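Belik Wants You to Slow Down and Fix the Ferry

The first thing I did in Belik was sink. Twice! The new adventure from Brodcombe drops you on a leaking river ferry with 22 passengers, a bad engine and a toolbox, and it trusts you to work out the rest. I played five hours of a preview build and came away grinning.

Every passenger wants to get off somewhere different, and the river changes with the season. By November the northern docks ice over, so the grumpy clockmaker Kopecký has to stay aboard until spring, and his side story turned into my favorite thing in the whole demo.

Lead designer Tuva Backlund told me the script has 62 possible stops and that most players will see fewer than half. "I'd love for two friends to compare notes and argue about it," she said. 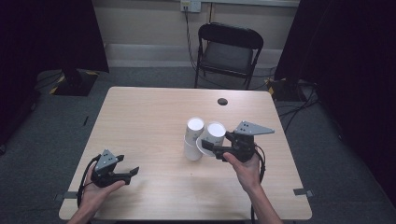
Repairs are where Belik really sings. Each trigger works one of the captain's hands, so you hold a pipe steady with the left while the right hunts for the bolt, and it's wonderfully clumsy at first. Think of a pale wooden table with a gripper in each hand, the left one hovering open over the bare wood – that's the feeling before every job on the captain's workbench. After an hour I was patching hulls without looking down.

The harbor town of Hastness, the last stop in the preview, opens up trading and a very silly fishing contest. I left with 3000 coins and one very angry goose.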